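January
By the Clarelico equipment desk

Prinel Table Arm: Kitchen Pick-and-Place Kit

Prinel sells this kit as a step toward an arm that clears up after dinner. We list it as a bench arm with a parallel gripper and a simulator license, and we'd ask you to buy it on those terms. The demo chore that ships with the software is fruit and a bowl, run in a rendered room with teal walls and a round dark table. One strawberry, one bowl, no clutter -- few kitchens are that kind.
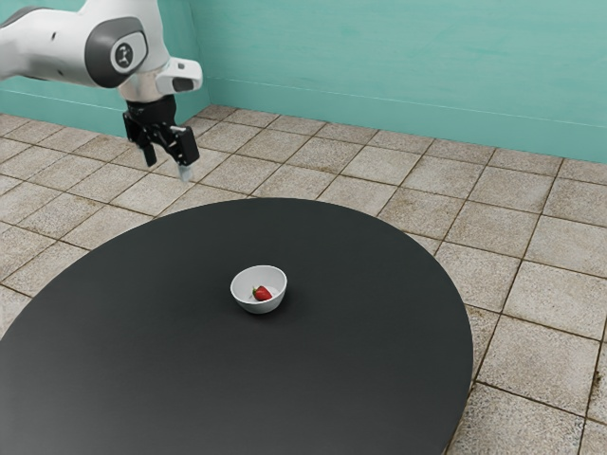

What the demo leaves out

A simulated berry doesn't bruise unless somebody models the bruising. Prinel quotes 1,632 simulated trials and gives no count for real fruit. We asked for one and are still waiting. The overhead view is just as tidy: a white bowl on plain gray, the berry lying on its side with the leaves to the left. Try your own sink before you believe any of it.

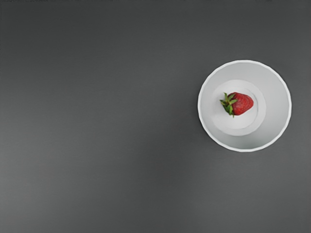

In the box

Arm, gripper, power supply, 2 spare fingertip pads, simulator license for one seat. The Lindqvist table clamp is sold separately. Zorkov controllers are not supported, whatever the old brochure says.

Who should order

Teaching labs, mostly, and shops that already have someone to write the code. For dishes, laundry or packing orders, hold your money for now. Returns are accepted within 30 days -- keep the foam.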